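Kemow to Change Bulky Trash Pickup in February

2020-11-30

KEMOW - Residents who want to get rid of a couch, a cabinet or a mattress will have to book a pickup ahead of time starting in February, under a new schedule approved by the town council last week.

The town now collects large items from the curb on the first full week of every other month. No call is needed and there is no limit on how much a household can put out. That system has been in place since the town took over trash service from the county, and the public works department says it no longer keeps up with the amount of material being left out.

The fall collection brought in 221 tons, the most the town has recorded for a single round. Crews needed nine extra working days to finish, and some streets on the east side had furniture sitting at the curb into the second week of November. Rain got into much of it. Items that might have gone to the reuse shop at the transfer station went to the landfill instead.

The department also logged 812 calls during the fall round, mostly from people asking when a truck would reach their street. A smaller number were complaints about blocked sidewalks and about people driving in from outside town to leave things on other people's piles.

Under the new plan, each household gets three free pickups a year, with up to five large items at a time. A fourth pickup will cost $25. Apartment buildings with more than six units will book through the landlord or management company, and each unit will have its own three pickups.

Boxes of small household goods will be accepted for the first time, as long as they can be lifted by one worker. They count as one item each. Open boxes are fine for dishes, toys and kitchen goods, but clothing and bedding have to be bagged.

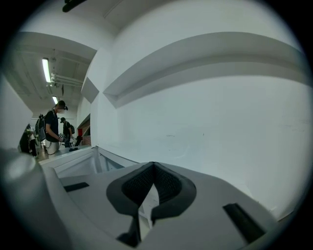 One Condori Street resident told the council the five-item limit would be hard on anyone clearing out a parent's house, and asked whether all three pickups could be used in the same week. The answer for now is yes, provided they are booked together and there is room on the truck. The department said it would put that in writing before booking opens.

Other speakers at the meeting, which was held by video, asked about renters who move at the end of the month and have only a day or two to empty a place. The department expects to hold back some slots on the last three working days of each month. It did not say how many.

The hauling will be done by Greser, the company that already handles the town's yard waste. The contract runs for two years and can be extended once. Two other companies sent in bids. The council vote was five to two, with both members who voted no saying they wanted the free pickups raised to four.

What can go out

Couches, chairs, tables, dressers, bed frames, mattresses, rugs and cabinets will all be taken. Cabinets and dressers must be empty, with doors and drawers taped or tied shut. Glass shelves and mirrors should be taken out and wrapped. Kitchen cabinets from a home remodel will be accepted if the resident did the work, but not if a contractor did.

Refrigerators, freezers and air conditioners will still need a separate appointment, and the $15 charge for those has not changed. Tires, paint, car batteries and propane tanks are not accepted at the curb at all. They can be brought to the transfer station on Cornik Road, where the hazardous waste shed is open on Saturday mornings.

Items should be at the curb by 6 a.m. on the day of pickup and no earlier than the evening before. Anything put out without a booking will be tagged, and the household will have 48 hours to take it back in or book a slot. After that the fine is $61, the same as the town's existing charge for illegal dumping on a first offense. 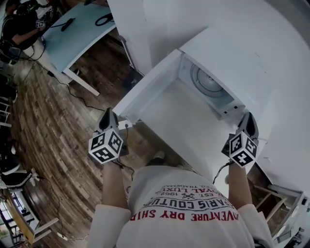 How to book

Booking opens in mid-January on the town website and by phone. Residents will be asked for their address, a list of items and whether anything weighs more than one worker can lift. They will get a date by email, text message or phone call. The town hopes to offer dates within 10 days in most of the year and within three weeks in spring.

A trial run this summer covered 293 households in the streets north of the rail line. Those homes will move over to the new system with everyone else, and pickups they used in the trial will not count against them.

A printed guide will be mailed with the January water bill. The last pickup under the old system starts the week of December 7, and no booking is needed for that one.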